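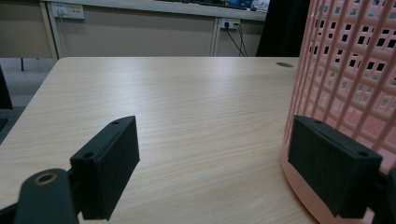

Gripper open over the table, pink basket on the right.

Plastic bags: tips from the Jarnus table

For most of the winter I was paid to pick up plastic bags. I have a degree. The project is called Jarnus, it lives in Drendby, and its purpose is to find out how much tidying a robot can learn from people who tidy with a gripper in their hand instead of using their fingers. You hold the thing, you squeeze, two black pads close, and a camera mounted on it records what it saw. Later a computer studies the recordings and tries to do the same job with an arm.

The results went up on 6th April and are of interest to people who like tables. What I can offer everyone else is a set of housekeeping tips. Take away a person's fingers, give them two flat pads and ask them to deal with a crumpled bag, and you learn which household habits are doing any work and which are decoration.

Pinch the ridge

A thin bag lying flat on a smooth table is close to impossible to pick up with two pads. You chase it. It slides. You press harder and it slides with more conviction. The people who did best didn't try for the flat part at all. They looked for a fold that was already standing up and closed on that.

Works with fingers too, especially cold ones, or in gloves, or if you've just put on hand cream and remembered the trash. If there is no ridge, make one: put two fingertips down a little way apart and push them toward each other until the plastic buckles. Then take the buckle.

We tested this properly, by the way. The arm had 100 tries with a policy trained on everyone's recordings, good and bad, and the same number with one trained only on the recordings where the person went for a fold. The second one was clearly better. It was also slower, and I'd make the same trade at home.

Lift straight up, then stop

Everyone's instinct is to grab and travel. The bag arrives late, trailing behind your hand, and takes the salt shaker with it. Go up first. Pause long enough for the bag to hang. Now you can see how long it is and what it has hold of, and only then move sideways.

Elżbieta Kurek, who ran the recording sessions, had "UP. WAIT. OVER." written on a card and would tap it without speaking. I have since caught myself tapping the kitchen cabinet at my own family. It is received about as well as you'd expect.

Keep the bags you're sorting apart

If two bags overlap, you will lift both. A gripper does it every time, and so do I when I'm unloading groceries. Slide the top one clear before you try to pick it up. A flat palm does this nicely. So does a ruler, if you are the kind of person who keeps one in the kitchen.

And do the noisy printed bags first. The thick ones stay where you put them, while the thin ones wander about on any draft from the door, so leave those for when there's room.

Twist before you tuck

My favorite thing to come out of the whole winter, and it came from Gergely Lengyel, who was tired and wanted to go home. The instructions said to fold each bag. Gergely's folding was awful. What he did in its place was get a bit of the bag between the pads and turn his wrist until the plastic made a rope. 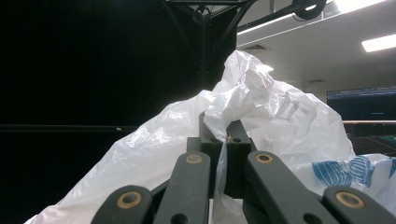 A rope of plastic is a wonderful thing to hold. It doesn't slip, it doesn't billow, and the air goes out of the rest of the bag as you keep turning. You can poke the end of it into a basket and the rest follows. We had a long meeting over whether Gergely's recordings counted as folding and in the end gave them a category of their own, so he has now contributed to science by ignoring the sheet.

At home: hold the bottom corners, run your other hand down the length to push the air toward the handles, twist a few turns, then tie it in a loose knot. Loose, please. Somebody will need to undo it, with a wet dog waiting.

Use a basket with holes

I used to keep bags inside another bag, like everybody's grandmother. The bag of bags has one flaw, in that the air you carefully squeezed out of each bag is trapped in the big one, and the whole lot swells up like bread. A plastic laundry basket with lattice sides lets the air leave. It stands up on its own. You can see from across the room whether it's full, and there's no arguing about it.

Pink is optional. A strong color did help us find the thing in the recordings, and it helps me find it in the hall closet at Hegedűs Street too, so make of that what you will.

Put the basket on the side you're working from

This one sounds too obvious to print, and yet. We let people stand where they liked, and a surprising number of them carried every bag across their own body to reach the basket. Crossing over means you drop more, and you knock your elbow on the chair. Right-handed, basket on the right. Move the basket. It weighs nothing.

Clear the table, but leave the stuff behind it alone

You need a bare patch big enough to spread one bag. That's all you need. I've watched people clean a whole room as a warm-up for a small job and then be too worn out to do the small job. Our room had desks, cables and plugs all along the wall behind the table, and we left them there. The recordings were supposed to look like real life, and real life has cables.

Throw out your bad tries

A tip about method, adapted for closets. Sixteen people made 1,246 recordings between them. We kept 772. The rest had a dropped bag, or a camera facing someone's sleeve, or a person who stopped halfway to take a call. Elżbieta wanted to save the lot, on the grounds that failures are informative. They are, and we did put a portion of them aside for a later paper, but the arm trained with them mixed in learned to drop bags beautifully.

So: any bag with a hole in it, or a torn handle, or a smell, goes out now. You are never going to find the right job for it. I say this as a man who found, last December, a bag he had been saving since before his marriage.

Where it still goes wrong

In fairness to the reader who is thinking of waiting for the robot: don't clear your calendar. Our software (it's called Citine, after a long afternoon of worse suggestions) copes with one bag on a bare table. Give it a heap and it will pinch the middle, lift the whole heap, and put it all in the basket together. We logged that as a failure. My wife read the write-up and pointed out that the bags were in the basket.

Static is another problem. On dry days a thin bag would stay stuck to one pad after the grip opened, and the arm would drive off wearing it. People solved this by giving the gripper a little shake, and the arm did pick up the shake from the recordings, except that it now does it every time, bag or no bag. If you have the same trouble with your own hands, dampen your fingertips slightly and wipe the bag against the rim of the basket as you let go.

Next up is socks, which Gergely has already asked to be excused from.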